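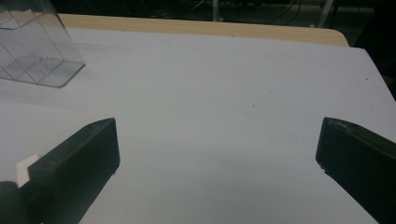

*Page 275*

# Chapter 11: Good Practice at the Bench

Most of the rules in this book apply to machines that move on their own. This chapter applies to the stage before that, when a person does the work with hand-held grippers and the recordings are later used to train a robot. Mistakes made at this stage are hard to find afterward, so the standards are mostly about habits.

By the end of the chapter you should be able to set up a work surface, check a pair of grippers, and decide whether a session can be kept.

## 11.1 The work surface

Cover the table with a plain, light sheet and smooth it flat. Set out only the objects named in the task sheet. Small specks and scuffs are acceptable if they stay the same through a session. A new mark made partway through goes in the log.

Open both grippers fully before the first trial and look at the tips. Chips and nicks are written down with the side they are on, left or right. The Drekside bench rules call for a tip inspection every 300 trials - Lindgate uses the same number but adds one at each change of operator.
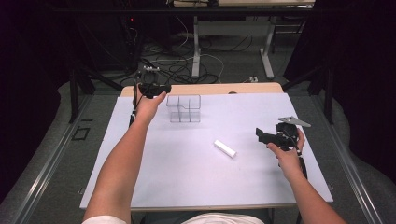
Cables deserve the same attention. A cable attached to a gripper must have enough slack for the full reach of the arm, and it should hang to the outside of the hand. Cables on the floor are kept out of the place where the operator stands.

## 11.2 Who may stop a session

Anyone in the room may stop a session. Zodwa Coetzee, who drafted the Lindgate rules, put this first in the document and left it without exceptions. The operator sets both grippers down, the time is logged, and the trial in progress is discarded even if it looked good.

Asger Þórarinsdóttir's review of 3,000 trials, discussed on page 316, shows what happens when that last step is skipped.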